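Wirau opens its desk-tidying season, and asks for your spare pens

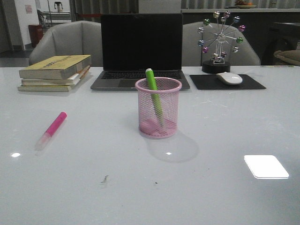

Clear Desk returns in June

Wirau, the shared workspace with 60 desks and one good kettle, is bringing back Clear Desk, its yearly attempt to persuade members that a table is for working on. The programme runs through June and is open to anyone who rents a desk, borrows one, or has been sitting at one long enough for people to assume they rent it.

Last year's event collected 1153 pens, of which more than 60 wrote. The rest were sent for recycling, along with a stapler that had been passed from desk to desk since the building opened and had never, as far as the records show, contained a staple.

"We are not asking people to live like monks," said Priya Sorensen, who manages the workspace. "You can have your laptop, your mouse, a cup for your pens and a couple of books you mean to read. You can even have a small Ferris wheel. We would just like to see a bit of table in front of it."

The Ferris wheel is a matter of some debate. Under the original rules, drawn up by Ferdinand Wyss, each desk was allowed one ornament "of modest size and no moving parts". Members objected, Mr Wyss was asked to define modest, and the clause has been quietly dropped. Ornaments are now welcome provided they stand at the back, behind the mouse pad or the laptop, where an elbow is less likely to find them.

What the new rules say

The guidance has been cut from 14 pages to one, a saving that members suggested on page three of the old version. Pens go in a cup. A highlighter may lie on the table while its owner is using it, and for a reasonable time afterwards. Books should be laid flat with the widest at the bottom, and a stack that has to be steadied with one hand is too tall.

The front half of the table should be left free at the end of the day. Mr Wyss wanted two thirds and considers the matter open.

Colour is left to the individual. A proposal to supply everyone with matching grey pots was put to members in the spring and received a single vote, from the person who had proposed it. Pink mesh pencil cups, green pens and other cheerful items may therefore stay where they are.

Drop-in hours and the swap shelf

Vinzenz Egger will hold a drop-in hour at 4 p.m. on working days throughout the month, at the long table by the stairs. Members may bring him any object they cannot decide about. He will not decide for them, but he has a patient face and a large box.

Things in decent order will go on the swap shelf, which is being supplied this year by Nodau, the shelving firm on the ground floor. Mouse pads, notebooks and paperbacks did well last time. Mugs did not, and Wirau would be grateful if no more were brought.

"I came in with a carrier bag of highlighters and went home with a dictionary," said Tiziana Palumbo, a translator who has rented a desk at Wirau for several years. "My table looked very smart until lunch."

Wirau has set aside 3000 francs for the programme. Most of it will go on new desk lamps, with the remainder kept for replacing the kettle - a purchase that members have described as overdue and Ms Sorensen has described as under review.

Taking part

Members can sign up at the front desk or by replying to the June newsletter. Visitors are welcome at the swap shelf during opening hours and need not bring anything, although they may be encouraged to leave with a mug.

Press enquiries: Ambros Mösli, Wirau, front desk, mornings only.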